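Keeping the grippers honest at Dristura

The first job of the morning at Dristura is a dull one. Before any recording starts, each hand-held gripper is opened and closed 136 times while a laptop logs the width of the jaws. If the reading at full close has drifted, the finger comes off and the linkage behind it is cleaned and set again.

Tiziana Fabbri wrote the routine in August, after a week of recordings had to be thrown out. The fault was a loose screw in one finger mount. She now has the screws checked every 300 cycles and replaced at the first sign of a worn head.

The markers get the same treatment. Each gripper carries a black-and-white pattern on top, and software uses it to work out where the tool is in the room. A lifted corner is enough to upset the reading, so the pattern is pressed flat, wiped with a dry cloth and reprinted when the black starts to go grey.
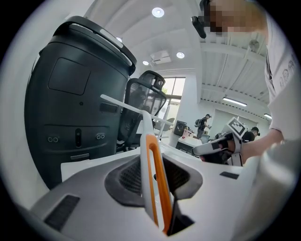 Fabbri would like the checks to take less time, and Ait Brahim thinks they could, saying that the full set of cycles finds nothing the first 9 haven't already shown and that the time would be better spent on the cables. The two of them have agreed to run both versions side by side and compare the logs.

Cables are the other weak point. The ones supplied by Ateck are light and easy to work with, but they fray where they enter the body, and Dristura keeps 2 spares on the shelf for every tool in use. Changing one takes a small screwdriver and some patience with the clip.

Results go into Udus, the workshop's own logbook program. Each entry has the tool number, the jaw readings and the initials of the person who did the work.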